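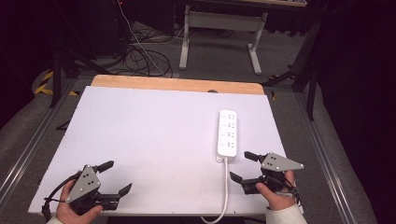 Vistska questions the need for "desk tidy" kits

1/29/23

Vistska, the home and office advice group, has today put out a plain guide to sorting out cables on a work table, and it comes with a warning to shoppers: most of what is sold to fix the problem doesn't fix it.

The group's members spent November trying out cable boxes, clip sets, sleeves and under-desk trays in their own homes and workplaces. They tried 9 kits. Only 2 were still in use at the end of the month, and one of those was holding pens.

"We were promised a calm desk and a clear head," said Wanda Pawlak, who ran the trial. "What we got was a box with a power strip in it that you couldn't reach. I had to take the lid off every time I wanted to plug in a lamp. After a week the lid lived on the floor."

The guide, called Flimeo, argues that a power strip with a few sockets is better left where people can get at it. It suggests putting the strip lengthwise on the table, pointing away from the person sitting there, so the lead comes back toward the near edge and drops down in one run. A strip set across the table tends to take up the spot where a keyboard or notebook should go, and its lead gets dragged over everything else.

Vistska is also doubtful about the fashion for matching colours. White strips on white boards look neat in a catalogue, Pawlak said, but they show every speck of dust, and a white lead on a white surface is easy to snag with a sleeve. The guide doesn't tell anyone to throw out a white one. It just says not to pay extra for it.

Lempi Kuusisto, who wrote the section on small offices, took aim at boards with holes drilled for cables. "Some of them are handy. A lot of them have holes too small for any plug I own," she said. "Measure the plug first. If the shop can't tell you the size of the hole, leave it there."

Other advice in the guide:

Unplug anything you haven't used since you last cleaned the desk.

Let the main lead hang freely off the edge if it's clear of feet and chair wheels. Don't coil the slack tightly or tape it down under carpet.

Never plug one power strip into another, however tidy it looks.

Wipe down the table before putting anything back on it.

Buy clips last, and buy two. You can always go back for more.

Not all members agreed. Souad Hajji, who tested the trays, said she would keep hers and thought the guide was too hard on them. "It's ugly, but I don't look under my desk," she said. Her comments are printed in full at the back, along with a reply from Pawlak that concedes very little.

The guide makes no claim that a tidy desk will make anybody work faster. Vistska looked for a good reason to say so – the claim is on the front of several of the packets – and didn't find one it was happy to repeat.

Flimeo is free to pick up from the Vistska front counter. A first print run of 50 copies is ready now, and more will be printed if people ask for them.

Media contact: Lucyna Szewczyk, Vistska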